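Elleck picket fence wall stencil, two-piece set
Reviewed by Barbara Gajewski

I held off writing this one up for a good while, as a wall stencil can look lovely on the evening you peel it off and a lot less lovely once people have been living next to it. Mine went on in October, in the little back entry where we keep the odds and ends, and I've walked past it every day since, so I think I can be fair to it now.

The set comes as two sheets, one for the pointed pickets and one for the lattice underneath. You do the lattice first, working up from the floor, and then line the picket sheet up along the top. The instructions give you 40 minutes for a small wall. I'm sorry, but no! It took me most of a Saturday, and my friend Ieva came over to hold the far end (she was paid in soup). The sheets are soft and easy to wipe clean, and I do love that they bend a little, because our walls are not what you would call straight.

I used a pale aqua wall paint that I already had up and a plain white on top. Go very light on the brush. On my first try I loaded it like I was frosting a cake and the paint crept under the edges, and I had to touch up the aqua with a tiny brush while muttering to myself.

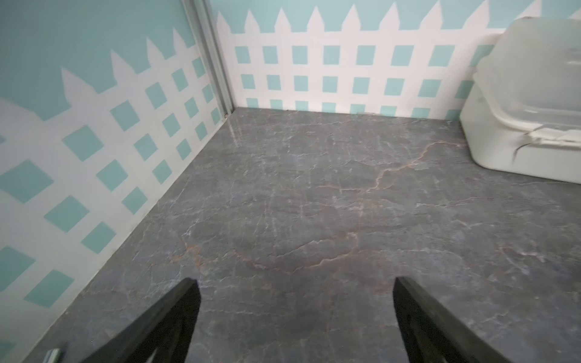
The fence where the two walls meet, with the silver-gray strip in the corner.

Corners are where I'd like Elleck to do a bit more hand-holding. The leaflet has one sentence about them. What worked for me was stopping each wall at the metal trim and starting the next one fresh, with the picket tips lined up by eye. My squares came out a touch uneven, and I've decided I like them that way. It looks hand-painted, and well, it was. With the gray marble-look floor it makes a dark little spot feel like the edge of somebody's garden.

A few smaller gripes. The sheet is 14 inches wide, and I'd have been glad of a narrower piece for the last bit of each wall, where I ended up folding it and hoping. The tape in the package is useless, so buy your own painter's tape. And the lattice sheet has more little bridges than it needs, so expect some fiddly filling in.

Would I buy it again? Yes, and I've already promised to lend mine to Yuxi for her laundry room, provided she washes it before it comes home.

Four stars out of five.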